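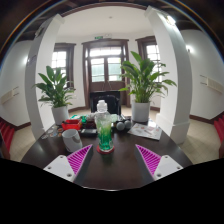

Nerea Urquijo objected to this section in the last edition, and her objection stands at the top of it now: "You tell people how to grasp the bottle and never tell them what counts as a grasp. Half the demonstrations I threw out were people being polite to the bottle." She is right, and step 4 has been rewritten on her account.

Section 5. Recording the bottle task with the hand-held gripper

Read Section 4 (mapping and calibration) first. If you skipped it, you will be back.

5.1 What the method asks of you

The Fallside method trains a policy from short demonstrations made by hand. The policy sees only what the gripper's wide lens sees, so anything you know about the table and the lens doesn't is of no use to it. The published set has 300 demonstrations of this task. Yours may be smaller. It should not be sloppier.

5.2 Before the first take

1. Choose a clear bottle with colored liquid in it. Partly full is fine. Clear plastic is the hard case, and the hard case is the one we report.

2. Leave ordinary things on the table. Mugs, trays and papers all belong. A bare table gives lovely numbers and a policy that panics at the sight of a mug.

3. Check that both finger pads sit flat on their mounts. A pad that has crept upward will still grip, and it will quietly teach the policy to aim low.

Caution: Do not wipe the lens with your sleeve. Casimiro Cordero did this in February and we retired 65 takes.
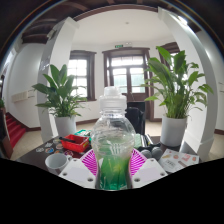
Reading time for this section: 2 minutes

5.3 Making the grasp

4. Bring the open fingers level with the body of the bottle and close until both pads press on it. Hold the trigger still for a slow breath. A touch with one pad is a nudge, and gets labeled as a nudge. (See Urquijo, above.)

5. Lift straight up, pause, and set the bottle down anywhere you like within reach. Vary the spot. People believe they are doing this when they are not.

6. Open the fingers fully before you back away. If the bottle comes with you, keep the take and mark it as a failure. Failures are data. They are also most of what Aurelio Vidal has recorded, and his are very good.

Note: Bright windows behind the bottle are allowed. In our Celtstead runs we drew the blinds for every take, and the trained policy then behaved like a vampire. The later runs kept the daylight, and success on clear bottles rose enough that we stopped arguing over it.

5.4 Changing the angle

7. After each straight approach, record one with the wrist rolled to the side. Go far enough that it feels a bit silly. Small rolls add little, because the policy already copes with those.

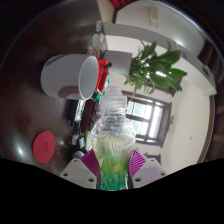 The rolled takes matter more than their share of the set suggests. When we trained without them, the arm did well until its first approach came in crooked, and after that it went on being crooked with great confidence. With them in, it usually straightened up before closing.

8. Check the tracking log after every rolled take. If it reports lost frames, delete the take and repeat it more slowly. Do not patch the gap by hand. Rosalía Calvo wrote a script for that once and has asked us to stop mentioning it.

Caution: Tighten the bottle cap before step 7, for reasons the Eltberg carpet could explain.

9. Name the folder by task and operator, then go to Section 6 to trim the takes. Folders called "final" are rejected by the importer. So are folders called "final2".

Section revised 24 November 2019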